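Why does salt make ice melt?

Posted 3/14/25 by Telmo Sotomayor

OK kids, quick one this week. Got a letter from a class at Isance Primary. They wanted to know why the truck throws salt on the road in winter. Is it food for the road? No. Good guess though.

It's about ice. And ice is stranger than it looks.

First, what is ice?

Water is made of tiny bits called molecules. Way too small to see, even with the magnifying glass in your science kit. When water is a liquid the molecules slide past each other. Bumping, rolling, swapping places. Like kids in the hallway at recess.

Cool the water down and they slow down. Cool it to zero degrees Celsius and they start to lock together in a pattern. Six-sided rings, over and over. Now it's solid. Ice! Those rings are the reason snowflakes have 6 sides, by the way. Look at one on a dark mitten next time.

Those rings have a lot of empty space in the middle, too. So ice takes up more room than the water it came from. That's why it floats, and why a full glass bottle can crack in the freezer. Please don't test that one. 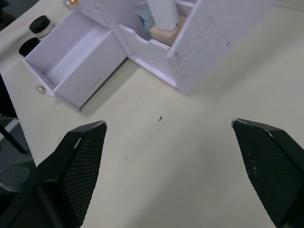 Now the bit most people don't know. Ice at zero degrees isn't sitting still. Molecules on the outside are always breaking off and going back to being water. Other molecules are always sticking back on. Off, on, off, on. If the same number leave as come back, the ice stays the same size.

So what does the salt do?

Salt dissolves in the thin layer of water on top of the ice. It breaks into even tinier bits and they spread out everywhere. They get in the way. The water molecules still leave the ice just fine, but now fewer of them can get back and stick on. More leaving than coming back. The ice shrinks. It melts!

Think of a game of musical chairs where a bunch of extra people wander through the room. Getting up from your chair is easy. Finding it again, not so easy.

Salty water can still freeze. It just has to be colder first. Scientists call this lowering the freezing point. Plain water freezes at zero. The sea is salty so it freezes at nearly 2 degrees below zero. Really, really salty water can stay liquid down to about minus twenty-one. After that, even salt gives up, and road crews start using sand for grip instead.

Try it at home

You need two ice cubes the same size, two saucers and a pinch of table salt. Ask a grown-up before you take the salt, they get funny about it.

Put one cube on each saucer. Sprinkle salt on one of them. Leave the other one plain. Check them every few minutes and draw what you see. The salty one should get little pits and holes in it, and there should be more water in it's saucer.

Then try sugar. Sugar works too but not as well as salt. Can you work out why? Hint, salt splits into more bits than sugar does. More bits, more getting in the way.

The string trick

Everybody's favourite. Float an ice cube in a glass of cold water. Lay a piece of wet string across the top of the cube. Sprinkle a little salt along the string. Wait a minute or so. Now lift the string gently. With a bit of luck the cube comes up too!

What happened? Salt melts a little ice. Melting uses up heat, so the water around the string gets colder. Then some of it freezes again and grabs the string. If it doesn't work use less salt. Or wait longer. Took me a few goes.

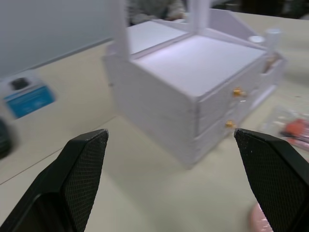
What if you put salt in the water before you freeze it?

It takes longer to go hard, and it often comes out slushy or cloudy. As the water freezes it pushes most of the salt out, so you get little pockets of very salty water trapped between the bits of ice.

Ice cream!

Old-time ice cream makers used this. A metal can of cream went inside a bucket of ice and salt. The salt made the ice melt, the melting pulled heat out of the cream, and the cream froze. Plain ice on its own isn't cold enough. You can do the same with a small zip bag of cream, sugar and vanilla inside a big bag of ice and salt. Wear mittens and shake it. Your hands will get very cold otherwise, salty ice can actually hurt skin, so don't hold it bare.

Is road salt all good?

Not really. It washes into creeks and lakes when the snow melts. Frogs and small fish don't like it. It's hard on roadside plants, it rusts cars, and it stings dogs' paws. The town of Varnent has a shed that holds 3000 tonnes and they are trying to use less of it now. One way is to mix the salt with water first so it sticks to the road and doesn't bounce into the ditch.

Words to know

Molecule: a very tiny bit of something.
Dissolve: to mix into a liquid so well you cant see it anymore.
Freezing point: how cold a liquid has to get before it turns solid.
Brine: very salty water.

Next one's in April. Clouds, and how they stay up there. Send your string trick drawings in before then, colour please, and put your first name on the back.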